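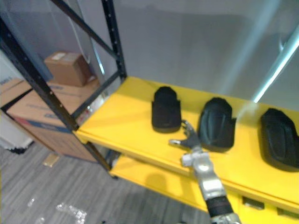
Home | Course Outline | Handouts | Reading List | Contact

Inventory and Storage, Unit 5: Setting Reorder Points
Instructor: Graziella Palumbo
Handout revised 22 May 2025

Read this before the second problem set. Bring a calculator to class. The quiz will not cover safety stock formulas that use standard deviation, which come in Unit 6.

1. What a reorder point is

A reorder point is a stock level. When the amount you have drops to that level, you place an order. It does not tell you how much to order. Students mix these up every term, so keep two columns in your notes, one headed "when" and one headed "how much."

The simplest form is:

reorder point = daily use x lead time in days + safety stock

Daily use is the average number of units that leave the shelf per working day. Lead time runs from the day you send the order to the day the goods are ready to pick. Goods sitting at the receiving door are not ready to pick. If receiving takes two days to check and put away a shipment, those two days belong in the lead time.

2. Worked problem: Karkwood

Karkwood sells cabinet hinges to small shops. It uses 24 boxes a day. The supplier, Ravent, takes eight working days to deliver, and receiving takes one more. The manager wants 57 boxes of safety stock.

Lead time: 8 + 1 = 9 days
Use during lead time: 24 x 9 = 216 boxes
Reorder point: 216 + 57 = 273 boxes

When the count hits 273, Karkwood orders. Ravent sells this hinge in lots of 800 boxes. The lot size does not appear anywhere in the calculation above. It decides how long the company can go between orders, a little over 33 working days at this rate of use.

Now suppose Karkwood forgets the receiving day. The reorder point comes out at 249. Most of the time nothing bad happens, because the safety stock covers the missing day. The error stays hidden until a shipment is late, and then the shop blames the supplier.

3. On hand, on order, committed

The number you compare with the reorder point is called the inventory position:

position = on hand + on order - committed

On hand is what is physically in storage and fit to sell. On order is what you have bought and not yet received. Committed is what has been promised to a customer and not yet shipped.

If you compare only the on hand figure, you will order twice. The first order goes out, the shelf keeps dropping while you wait, and the next person to run the report sees a low number and orders again. With a lot size of 800 this is an expensive mistake.

Short exercise: a store has 61 units on hand, 40 on order and 15 committed. Its reorder point is 90. Should it order? (Position is 86, so yes.)

4. Slow items

The formula works poorly for items that sell once in a while. An average of 0.1 units a day hides the fact that one customer may take six at a time. For slow items, look at the size of a typical single order and hold enough to fill one of them. Spare parts are often handled this way.

The Mahama reading in your packet has a table of slow parts from a pump repair shop. Skip the last two columns. They use a cost method we are not covering.

5. When to recalculate

Review reorder points when any of these changes:

- the supplier or the shipping method
- daily use, if the change has lasted a full month
- the case or lot size, if it affects how the supplier schedules delivery
- receiving hours

Do not change a reorder point after one busy week. Write the date and the reason next to every change. A list of reorder points with no dates on it is very hard to fix later.

6. Problem set 2

Do problems 1 through 6. For problem 4, the Stullora warehouse works a five-day week but the lead time is given in calendar days. Convert first. Show the conversion. Answers without units lose one point each.

Problem 6 asks for a paragraph. Four or five sentences is enough.

Shares: 11 | Comments: 4

Comments

deb_r
In problem 4 do we count the day the order is sent?

Graziella Palumbo
No. Start counting the next working day.

Nkrumah Amegashie
We had the double ordering problem from section 3 at my last job. Two people ran the same report on different days. Took most of May to sell it off.

tomasz k.
Is the Mahama reading in the packet or online? My packet goes straight from Unit 4 to Unit 6.

Previous | Next | Back to top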